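FAVNESS SEASONAL WORKERS FORUM

Minutes of the meeting held on August 22, 2020, by video link and, for those who could not get the link to work, by telephone

In the chair: the member for Favness North
Attending: the member for Favness Harbour; the growers' representative; the clerk (minutes); Cornel Ciobanu (Tiller advice project); the district housing officer; the school liaison officer, joining at item 4
Apologies: the MP's office, which sent a warm message and a query as to whether it was still on the mailing list. It is.

1. Minutes of the last meeting

The minutes of the February meeting were taken as read. The member for Favness Harbour asked that "heated discussion" be changed to "discussion". The growers' representative said he had been there and it was heated. The Chair proposed "full discussion", which was agreed, and the minutes were approved as amended.

Matters arising: the clerk reported that the letter to the county about the bus had been sent, acknowledged, lost, sent again and acknowledged again. See item 5.

2. Position on the farms

The growers' representative gave his report. Recruitment had been the hardest he could remember. Flights were cancelled, then put back on, then cancelled with some of his people already at the airport. The farms had advertised locally, as the government had encouraged them to, and a fair number of people had come forward in the spring with great goodwill. Most had since gone back to their own jobs. One had left to write a piece for a newspaper about having done it.

He wished it recorded that the local recruits had worked hard and that he did not want to be quoted as saying otherwise, having been quoted as saying otherwise.

The member for Favness Harbour asked whether wages might have something to do with it. The growers' representative said that supermarkets might have something to do with it. The Chair said both points had been made at every meeting since the forum was set up and invited members to consider them made at this one.

3. Response to the visa consultation

The clerk had circulated a draft response on the future of the seasonal worker scheme. The draft ran to nine pages, of which the first two were about the history of Favness. Members thanked the clerk for the history.

The growers' representative wanted the response to ask for longer visas and a bigger national quota, decided before Christmas so that farms could plan. The present habit of announcing things when the plants were already in the ground was no use to anyone except the plants.

Cornel Ciobanu said he had no quarrel with the numbers, but the draft said very little about the people. Workers who came to the Tiller desk most often asked how to change employer if things went badly, and what they owed to the agent who had found them the job. At the moment the first question took a long time to answer and the second was sometimes answered differently depending on which bit of paper you looked at. He asked for a paragraph on each.

The growers' representative said a right to change farms at will would mean he paid for the recruitment and his neighbour got the strawberries. Cornel Ciobanu said he had heard this before and had brought some wording. The wording was read out. It asked for a clear and quick route for moving between approved farms, with the operator of the scheme bound to reply to a request in writing. The growers' representative said he could live with that if "quick" were taken out. After some time it was agreed to keep "quick" and take out "clear", and then, when this had been read back, to keep both.

The member for Favness Harbour asked that the response say something about settled residents from EU countries, many of whom had worked on these farms for years and had been told several times that they need do nothing and then that they must do something. Agreed. The clerk to add a sentence reminding the Home Office that letters in plain words are welcome in this district.

Action: clerk to redraft, with less history, and circulate. Members to reply by return and to resist the use of coloured text.

4. Interpreting

The school liaison officer joined the meeting, followed shortly by her dog.

The council's telephone interpreting is supplied by Asum. The clerk reported that the bill for the period came to £2,088, which was within budget, though only because the budget had been set by someone optimistic. The housing officer said the service was good once you reached a person. Getting there meant choosing a language from a recorded menu, in English, which struck her as a design that could bear another look.

Cornel Ciobanu said that Romanian and Bulgarian were well covered but that callers wanting Ukrainian were still being offered Russian and told it was near enough. It was not for the council to decide what was near enough. The Chair agreed and asked that Asum be written to in those terms, or in those terms with a "kind regards" at the end.

The school liaison officer said that two families on the Hung Lane side had missed the date for school places. The letter had gone to the farm office and stayed there. She would prefer to send such letters to the families. The housing officer said this would require knowing which caravan. The growers' representative undertook to supply a list, with the agreement of the families concerned, and the clerk undertook to find out whether the list was allowed.

Action: clerk to write to Asum; growers' representative and school liaison officer to speak about letters; clerk to ask the data protection officer, and to ask nicely.
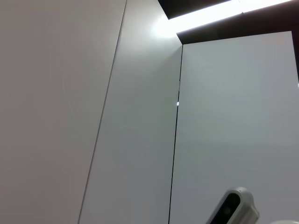 White panels and the seams between them.

5. The bus

The Hung Lane bus runs into Favness in the morning and out again before most of the farms have finished work. As the member for Favness Harbour put it, it is an excellent service for anyone wishing to leave a place they have not yet got to.

The county's reply, received twice, states that there is no evidence of demand for a later bus. The clerk had asked how demand was measured and been told that it was measured by the number of people using the later bus. Members sat with this for a moment.

The growers' representative said that he and a neighbouring farm were already running a minibus on shopping nights. Under the distancing rules it carried far fewer than it used to and had to go back for the rest, so that whoever was driving saw a great deal of Hung Lane. He would put something towards a proper service if the county would. Cornel Ciobanu said that more than 24 people had signed a request at the Tiller desk, in several languages and one in green crayon, which he believed to be from a child but which was correctly spelt.

The Chair said that she would raise it with the county member in person. The member for Favness Harbour asked whether she meant in person. The Chair said she meant by telephone, but firmly.

Action: Chair to telephone the county member. Clerk to forward the signed request, crayon included.

6. Accommodation and public health

The housing officer reported on visits to farm sites. Most had made a decent job of the new guidance, keeping work groups and households together. One site had put its hand-washing point behind a locked gate and had been asked to consider the gate. It had since been moved (the hand-washing point; the gate remains).

The main worry was what would happen if a whole household had to isolate. Workers who were paid by the weight they picked had little reason to report a cough and every reason not to. Cornel Ciobanu said people had asked him outright whether they would be sent home. He had told them no, and would be grateful if somebody could confirm that this was true.

The growers' representative said it was true on his farm, and that he would pay them. He could not speak for all the others but was willing to go round and speak to them. This was the shortest exchange of the meeting and the Chair thanked him for it.

There followed a discussion of the posters. The public health team's poster has been translated and is accurate. It is also extremely long. The school liaison officer offered to have it cut down to what would fit on the back of a toilet door, which in her experience was where posters got read.

Action: growers' representative to speak to other farms about isolation pay; school liaison officer to shorten poster; housing officer to revisit the gate.

7. Tiller advice desk

Cornel Ciobanu reported that the desk had moved to telephone advice in the spring and would go on that way for now. Questions about payslips came first, then tax, then settled status. The desk had recovered holiday pay for several workers by the advanced method of ringing up and asking for it.

The project's grant is due for renewal. The form wishes to know what the desk has done that is innovative. Cornel Ciobanu said it had answered the telephone. The Chair offered to help with the form.

8. Any other business

The member for Favness Harbour had been asked by a resident whether the forum was "for or against" immigration. She had replied that it was mostly about a bus. Members were content with this as an interim position.

The MP's office rejoined by telephone at this point to say that it had found the invitation. It was told about the bus.

9. Next meeting

The clerk to circulate dates. The growers' representative asked that it not be at harvest. The clerk asked which harvest. To be settled by email.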